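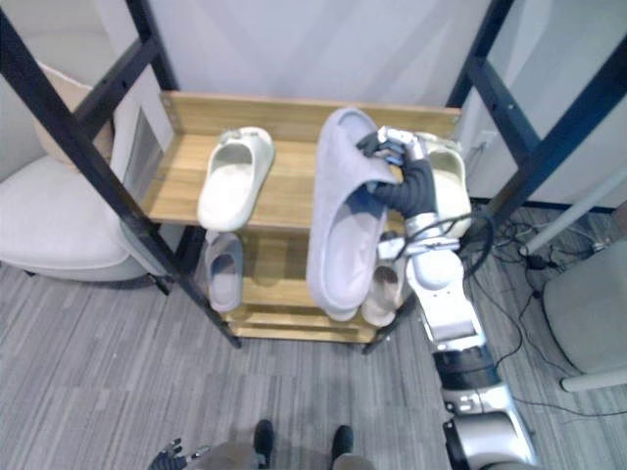 Marianna Sowa wants to know if the Limamine hands still clamp up after the April update, and whether she should send hers back before the return window closes. Short answer, yes they do, and it depends how much patience you've got (mine is nearly gone). The long answer is the rest of this review.

7 min read

So, the Limamine hands. I bought the pair to replace the two-pronged grippers the robot came with, and I paid $2176 for them through Kaczorowski, which hurt. The old grippers were fine for boxes and hopeless for anything with a shape. I wanted fingers! I wanted the thing to put away shoes, and slides in particular, which have a nice open strap that looks like it was made for a robot to grab.

And I'll say this up front, the grabbing is great. It goes in near the strap, the fingers wrap around, and up it comes. The rubber tips have just enough give that they don't chew up a soft foam sole, and I've had no marks on any of ours. The old grippers used to shove a slide along the board until it hit the raised edge at the back, then sort of scoop at it and hope. If this were a review of picking things up I'd be done by now and you'd all be ordering a pair.

The trouble is letting go.

What happens is the arm gets where it's going, the controller sends the open command, and the fingers stay shut. There's no beep and no warning light. Then the arm moves on to its next job, still holding the slide, because as far as the software is concerned the hand is open and empty. First time I saw it, the robot pulled back from the rack with a slide in its fist and swept another one straight onto the carpet. I laughed. The second time it had hooked the shelf too, and the whole rack started to walk toward me, and I didn't laugh so much.

The log calls it error 123. The manual says error 123 is "reserved." Thanks!
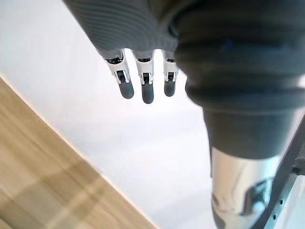
Right where I'd start looking: the joints under the ribbed cover, with the bellows sleeve alongside.

I'm no engineer, but I've had the palm cover off more times than I'd like, and here's my theory. The cover comes down over the tops of the finger joints, and when the hand closes hard the fabric creeps. If a fold works its way in next to one of the little black linkages, that finger binds, and when one finger binds the hand gives up on opening any of them. With the cover peeled back I ran the open and close cycle for 40 minutes and it didn't stick. I put the cover back on and got a 123 before my coffee was cold. That isn't proof, I know, but I'd bet money on it.

You can't just leave the cover off, though, and please don't. It keeps your own fingers out of the joints. Which brings me to the part I'm really cross about.

When the hand is stuck, the obvious thing is to reach over and tug the slide loose. I did exactly that. The fingers gave a little, the controller decided it had lost its grip, and it squeezed. It got the end of my thumb against the sole. Foam on one side, rubber on the other, so I came away with a sore thumb and a bad mood, but if I'd been holding a mug or a pair of garden shears it could have been a different story. A hand that thinks it's open shouldn't have any business tightening up. Either it's open or it isn't!

The stop button does stop the arm. It does not relax the fingers. You have to cut the power and then wait, and even then they ease off slowly. I'd want that on page one of the manual, in big letters, and I found it in a footnote near the back.

I also tried the Tistotow slip cover, a tighter aftermarket one that plenty of people on the forum swear by. It's better. It isn't fixed. I got fewer faults, but the fabric still bunches when the wrist turns a long way over, and if you run the arm fast between pickups it gets worse. Slowing the arm way down helped more than the cover did, for what it's worth, and that's free. 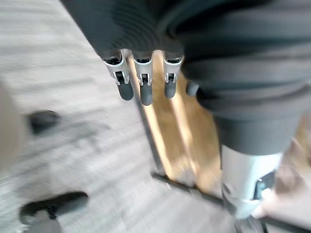 Sizwe Molefe commented that his pair ran clean until he started sending the robot back and forth between rooms, and he blames the travel shaking the sleeve down over the wrist. I hadn't thought of that one. My faults do seem to come after a drive across the floor, now that I go back through the log, so I've started having it park and do one open and close before it reaches for anything. Early days.

As for support, I sent Kaczorowski the logs and a long grumpy email. Lok-yiu Poon answered the next morning and was very decent, and she didn't try to tell me it was my fault. She said the hands are rated for 2000 cycles before the first service and that mine were nowhere near it. They've offered me new covers with a stiffer hem. They have not offered a change to the squeeze behavior, and I've asked twice.

Things I do now, if you already own a pair:

Cut the power before you touch anything it's holding. Every time.
Smooth the cover up away from the joints at the start of a session.
Keep the arm speed low around furniture.
Don't let it carry anything sharp, hot or breakable until there's a proper fix.

Would I buy them again? At half the price and with firmware that opens when it's told to, in a heartbeat. The grip is lovely and I still get a kick out of watching it. Right now I'm giving them two stars out of five, one for the rubber tips and one for Lok-yiu. Marianna, if you're still inside your return window, I'd use it.

The stiffer covers are supposed to ship from Mulero this month. I'll add a note at the bottom once I've run them.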